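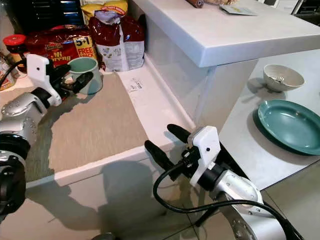 Mug on placemat, both arms at the counter. Kitchen station, Barros trial.

August 2022

Purpose of entry: to record the state of the mug task within the household chores series, and to set down an opinion on whether the work is fit to be shown to Covetti as a finished chore.

The set to date stands at 2628 attempts across all kitchen tasks, of which 1088 concern cups and mugs. Of the mug attempts, 734 were marked as complete under the May rules: mug lifted clear of the mat, held upright, and set down again without contact with any other item. The remainder have not yet been sorted by cause. This should be done before further attempts are added.

The counter is to be left as a household would leave it. Groceries stay against the tiled wall, crockery stays on the lower surface to the right, and the placemat is not to be taped down. Colleagues have asked whether the noodles and the paper bag may be cleared away. They may not. A machine that can lift a mug only from a bare table has not been shown to do a chore.

Handle grasps and rim grasps are to be logged separately from now on. The May sheet has one column for both, and the figures cannot be compared with those from the Gronura bench.
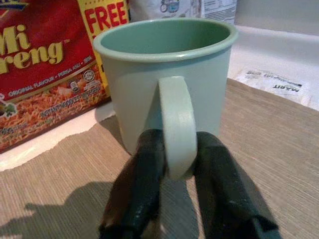
With the handle facing the gripper, the approach is simple and the fingers can close from either side. With the handle turned away the arm must go round or take the body of the mug, and the log is much thinner there - 543 attempts, most of them from one afternoon. No claim should be made on that case.

Opinion: the task is not ready to be called a chore. Picking up a mug is one step in clearing a table, and the steps on either side of it (finding the mug, deciding where it belongs) are still done by the operator. Bokitz should be told this in plain terms when the summary goes out.

Outstanding:
Sort the failed mug attempts by cause.
Split the grasp column.
Repeat with the mug part filled, cold water only.
Check the shadow on the mat under the evening lights.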